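Surkora opens computer repair and resale counter at Grorkitau

Used desktops from offices and schools to be checked, cleaned and sold with a written warranty

Surkora will open a repair and resale counter for desktop computers at the Grorkitau shopping arcade this December. The counter will be open to the public from Thursday and will take in machines from households, schools and small businesses.

The new site takes over the ground floor unit last used by the Gavrilă shoe store. It has a front desk for drop-offs, a workshop behind it and a shelf area for computers that are ready to be sold. Customers can pay for a repair, trade in an old machine for store credit or leave it with the staff at no charge.

Surkora ran a trial of the service from its warehouse over the summer. During that time it took in 337 desktop computers. Of these, 66 could not be repaired and were taken apart for memory, drives, power supplies and other usable parts. The rest went back to their owners or were sold.

Every computer offered for resale goes through the same steps. Drives are wiped before any other work is done, and the seller gets a printed record of the wipe. Fans and vents are cleaned, old thermal paste is replaced and the machine is left running overnight under load. Each one is sold with a 2-year warranty on parts and labor. 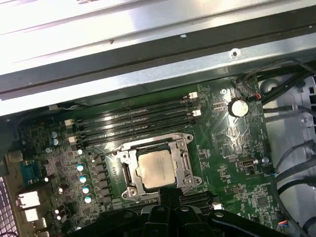
Most people who came in during the trial expected to be told to buy something new, according to Antigoni Athanasiadis. Many of the faults were small ones - a worn-out fan, a failed drive, a loose memory module - and the owners had put up with a slow or noisy computer for years before asking.

Repairs will be quoted before work starts. The fee for looking at a machine is taken off the final bill if the customer goes ahead. Laptops will be accepted for trade-in only until a second workbench is fitted.

Stock lists and repair bookings will be handled through Clustuvness, the online system Surkora already uses for its warehouse orders. Customers without internet access can book at the desk.

Schools and community groups can ask for a bulk price on two or more matching computers. Requests should be made in writing at the counter, with the number of machines needed and the software they will have to run.

The counter opens at 9 a.m. and takes its last drop-offs at 5:30 p.m. It is closed on Sundays. Parking behind the arcade is free for the first hour.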